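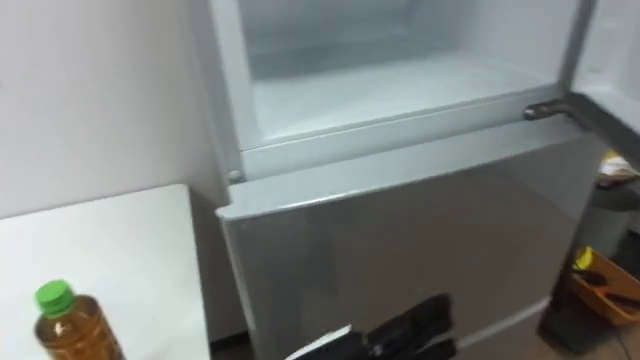
Trevgate Mutual is a general insurer based in regional Victoria, offering home, contents, farm and small business cover to its members. It was formed by a group of dairy suppliers and shopkeepers who had difficulty obtaining cover for stock lost during power failures. Spoilage of refrigerated and frozen goods remains a standard part of its contents policy, and applies to household appliances of the ordinary kind, such as a silver-grey two-door refrigerator with the freezer compartment on top. A claim may be made for the contents of either compartment. Where the freezer is emptied, like the empty one shown with its door open, members are asked to supply a written list of the discarded food.

History

The mutual began with 35 members, each of whom paid a joining fee into a common fund. Its first secretary, Madalena Rocha, kept the register by hand and settled small claims at monthly meetings. Membership passed 600 after the purchase of Dusik, a family brokerage that had specialised in cover for orchards and packing sheds. The Dusik name was kept for farm policies and still appears on renewal notices.

Lanying Ren, a former loss assessor, became general manager following the merger. Under her direction the mutual introduced a fixed excess for spoilage claims and stopped requiring an inspection for losses under $700. Claims above that amount are referred to an assessor.

Governance

Trevgate Mutual is owned by its policyholders, who elect a board of directors at the annual general meeting in April. Each member has one vote, regardless of the number or value of policies held. Mwajuma Mabula was elected chair on 18/02/2025 at a special meeting called after the retirement of Wenjie Cai.

Products and services

Home and contents policies make up the largest share of business. Flood cover is optional and is priced by postcode. Claims are lodged through Zostano, an online system which replaced paper forms, although members may still lodge by telephone or at the main office.

See also

Mutual insurance
Contents insurance
Loss adjusting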